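Teaching Two Arms to Tidy a Desk: Remote Control Demonstrations for a Small Pick-and-Place Task
Student project report, Harkine Robotics Lab, Fosbridge
September 2026

1. Background

Our project asked how well a two-arm robot can be taught to put markers into a cup when the only teaching comes from a person driving the arms by remote control. We started in January with a different plan, which was to write the motions by hand as a list of waypoints. It worked for one marker in one position. As soon as the marker was turned, the gripper closed on nothing, and we would have had to write a new list for each angle. We dropped that approach and moved to demonstrations.

The task is called Dollell in our files and in the rest of this report. The arms start folded. A marker is placed somewhere on the table, the operator picks it up with whichever arm is closer, carries it to a plastic cup, and lets go. The arms then fold again and the recording is stopped.

2. Setup

Both arms are bolted at the near side of the table, one on the left and one on the right, with the working area between them. One view is recorded from the head position and one from a fixed camera beside the table. The operator moves a pair of smaller handheld arms, and the robot copies the joint angles with a short delay.

We placed the cup toward the far side of the table for most of the early recordings, since both arms can reach it there without crossing. The marker was laid at a new angle each time.

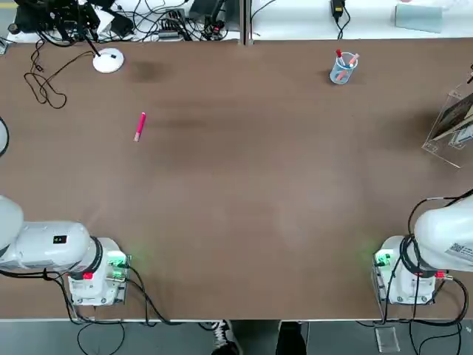

The starting pose mattered more than we expected. In our first batch the operator began moving before the recording had settled, so the first part of the motion was missing in some files. After that we agreed on a pause: arms folded, start the recording, wait, then move. All files without the pause were thrown out.

3. Recording the demonstrations

We kept 72 demonstrations out of a larger number of attempts. A demonstration was kept if the marker ended in the cup, the cup stayed upright, and the operator didn't stop for long in the middle. Two of us drove the robot and took turns, and the files were tagged by operator.

The hardest part for a new operator is depth. Driving left and right is easy after a few tries, but judging how far the fingers are above the table is not. We tried driving from the video only and went back to sitting near the table and looking straight at the gripper. That raises a fair question about whether the policy can see what the operator saw. We come back to it in section 5.

The second problem was the release. If the marker is let go too high it hits the rim and can tip the cup. Our rule was to lower the tip past the rim before opening the fingers. It made each demonstration slower but there were fewer failed drops.

4. Adding other objects

A policy trained on a bare table tends to fail when anything else is put on it, so 31 of the 72 demonstrations were recorded with books nearby.
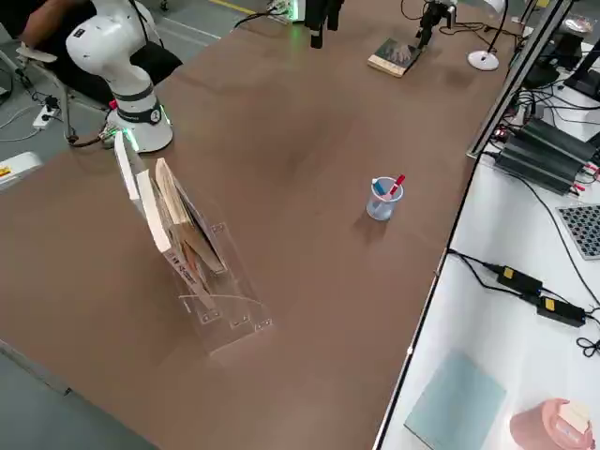
Books changed the way people drove. With an open table the operator took the arm across in a low, nearly straight line, and with books in the way the same operator lifted first and then came down from above. The clear acrylic stand was the worst case for us. It holds three books leaning back, and while the books are easy to pick out, the see-through panels are not, and it is easy to forget how far they stick out. The cup has the same trouble on a smaller scale, being clear plastic with a slight blue tint, although the red and blue markers in it help show where it is. We bumped the stand twice in practice runs and after that kept a wider path on that side.

We also tried starting with markers already in the cup. It is a harder version of the task — the opening is smaller and the new marker can catch on the ones inside. We recorded it anyway and tagged those files separately so they could be left out of training if needed.

5. Training and results

The policy was trained for 4,000 steps on the lab computer, using both camera views and the joint angles. We used the training code from the Hrnčiar package with the default settings, apart from a smaller batch size to fit in memory.

On the open table the policy picked up the marker in most trials and placed it in the cup in more than half. With books on the table it still reached the marker, but it hesitated near the stand and sometimes stopped there. The most common failure in both cases was closing the fingers too early, a little above the marker. We think this goes back to the depth problem. The operator could look from the side, and the two cameras do not give quite the same information.

Mixing operators did not hurt. We trained one version on a single person's files and it did slightly worse, though it also had less data, so the comparison isn't a clean one.

6. What we would change

We would add a camera at each wrist before recording anything else. We would also fix the order of marker positions in advance. We chose them by eye, and when we plotted them afterward they were bunched near the middle, with very few close to the arm bases. Those are the spots where the policy did worst.

The next group using the table will get our files, the operator tags, and the list of discarded recordings with the cause of each failure. The handheld arms need their left wrist joint tightened before they are used again.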